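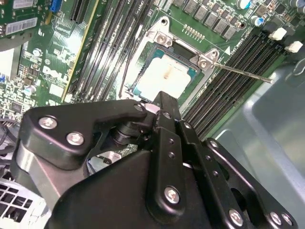
Giltudow Household Computer Access Program
Interim Progress Report to the Herath Fund
Submitted Apr 27, 2022, by Kumudini Ekanayake, Program Manager

Purpose of this report

This report covers the period from the January award notice to the present and is submitted under the reporting terms of the grant agreement. The program places refurbished desktop computers with households in the Giltudow area that have no working computer at home, and provides basic instruction to adults in those households.

Placements

The agreement sets a target of 300 households over the life of the grant. As of this report, 173 households have received a computer, a monitor and a printed start guide. Demand has been strongest in the apartment blocks on the east side, where the school district now sends most notices by email only. Applications from the rural routes remain lower than planned. We have moved the application form to a single page and left copies at the feed store and the clinic, and applications from those routes have begun to come in.

Delivery was first scheduled for weekday mornings. Many applicants work at those hours, and missed appointments were frequent in the opening weeks. Evening delivery is now standard. The change has increased driver costs slightly, and the budget note below reflects this.

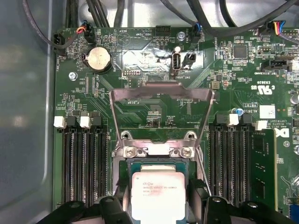
Refurbishment and supply

Donated equipment reaches us mainly through Wodik, which retires office machines on a fixed cycle. Each desktop is checked, its storage is erased, and memory and processor are confirmed against the intake sheet before an operating system is installed. Machines that fail are kept for parts. Supply of desktops is adequate for the remaining placements. Supply of monitors is not, and we expect to buy a small number from the equipment line before the end of the summer.

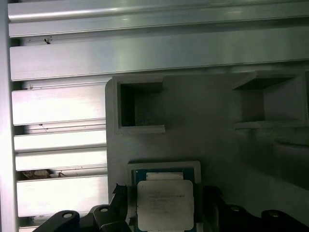
Horizontal aluminum rails with a gray plate in front

Storage has been a recurring concern. The room we use is shared with the food pantry, and pallets have twice had to be moved at short notice. The landlord has offered the adjoining unit at the same rate per square foot. A draft lease has been sent to the Fund for comment.

Instruction

Fourteen adults completed the first course, which met in the evening at the Vinetti Community Center. Sessions covered email, online forms, safe passwords and the school district's parent portal. Participants asked for more time on job applications and less on word processing, and the outline for the second course has been revised to match. Child care was not offered during the first course, and several people who had enrolled gave this as their reason for leaving. 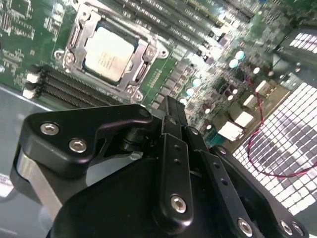
The Center has since agreed to open its playroom on course evenings, and a part-time attendant will be paid from the instruction line. Enrollment for the second course is open.

Budget

Spending is within the approved total. Two lines vary from plan: transportation is over, for the reason given above, and printing is under. We request approval to move the unspent printing funds to transportation.

Next steps

Work in the coming period will center on the rural routes, the monitor purchase and the lease. The signed expense ledger and the current waiting list are attached as Appendix A and Appendix B.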